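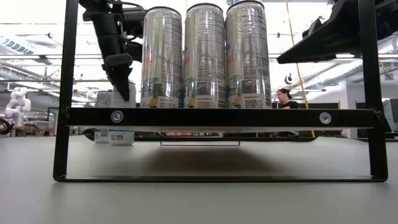 Farkurura site, ground floor + stores. Walk-round November, started 7 am. Done by Tolera Lemma, comments from Houda Helmy in italics where she's added them.

OK = fine, ACT = needs doing, N/S = not seen this time

## Exits and routes

- [x] Main door opens fully, push bar works. OK
- [x] Back door to yard. OK but stiff at the bottom, wants planing
- [ ] Corridor by goods-in. ACT. Pallet left against the wall again, Domport delivery. Moved it myself, will come back I expect
- [x] Exit signs lit. OK
- [ ] Stair nosing, third step up. ACT. Loose one end, taped for now

*Tape isn't a repair. Ticket raised with Fultex, they have the strip in stock. HH*

## Fire

- [x] Extinguishers, pins and seals in. OK
- [ ] Extinguisher 123, label unreadable. ACT, relabel at next service
- [x] Call point test, bell heard in stores and upstairs. OK
- [ ] Fire door to plant room. ACT. Closer too weak, stops short of the latch

## Electrical

- [x] Distribution board clear in front, cover shut. OK
- [ ] Extension lead under front desk. ACT. Daisy chained, two adaptors. Removed one, told the desk
- [ ] Heater in the small office, 3000 W, plugged into a lead. ACT. Wall socket only please
- N/S Riihimäki unit on the roof, hatch locked and no key on the hook

*Key is in my drawer, sorry. Will do the roof myself. HH*

## Shelving and racks

- [x] Bay feet bolted down. OK
- [ ] Aisle width at bay end, should be 700 mm min. ACT, boxes sticking out, measured less
- [x] Load notices up. OK
- [x] Small racks, bolts in at both ends of shelf bar. OK
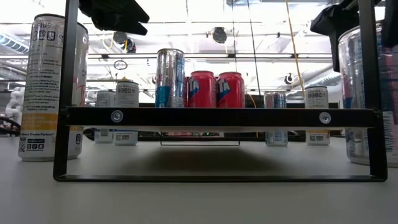

Small rack, cans on the shelf bar. Bolt at each end.

- [ ] Heavy stuff below waist height. ACT, paint tins on top shelf of bay nearest the sink, swop with the paper towels

## Benches and work tables

- [x] Edges, no splinters or sharp corners felt. OK
- [x] Tops level, no wobble. OK
- [ ] Stool with split seat. ACT, bin it
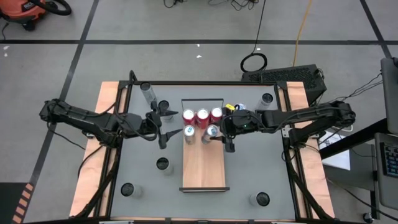 Work table, light wood border, grey top.

## Kitchen and first aid

- [ ] First aid box. ACT. Plasters low, eyewash out of date
- [x] Fridge seal and temp. OK
- [ ] Floor by dishwasher. ACT. Slippy, seal leaking at teh corner. Mat down for now

*Plumber booked. Please don't run it overnight untill he's been. HH*

## Carried over from last time

- Yard light still out
- Step ladder tag missing, ladder out of use till tagged
- Accident book now at front desk, closed

Finished 9.40. Copy to Houda, copy on the board.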